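**Household robot chores** are the domestic and shop-floor tasks, such as clearing plates, folding towels and emptying bins, that general-purpose machines have been about to take over for several decades. As of Feb 9, 2026, most of them are still done by whoever loses the argument.

## Status

Machines do well at chores that come with their own box. Dishwashers and washing machines have worked for generations, although they are seldom called robots and get little credit. Trouble starts with loose objects. The Shemweta trial, run in a rented kitchen in Gondwood, gave a two-armed machine 12 ordinary jobs and 300 attempts at each. It managed nine of the jobs often enough to be reported, and wiping a counter was the clear favorite.
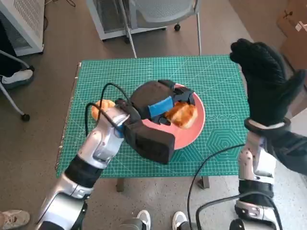
Bread has a modest literature of its own. A roll is light, uneven and easily crushed, and a grip that suits a fresh one may drop a stale one. Drerkska, a maker of padded gripper covers, lists baked goods under "intermediate" -- two levels above blocks and one below socks. Plates add a further problem, as they tend to slide when leaned on.

## On the shop floor

Factories have it easier, having agreed long ago to put the same part in the same place. Vevunska, a packing firm, runs its arms for around 400 hours between services. The same arms were tried in the staff canteen in February and returned to packing within the week.

## See also

- Dishwasher loading (disputes)
- Fitted sheets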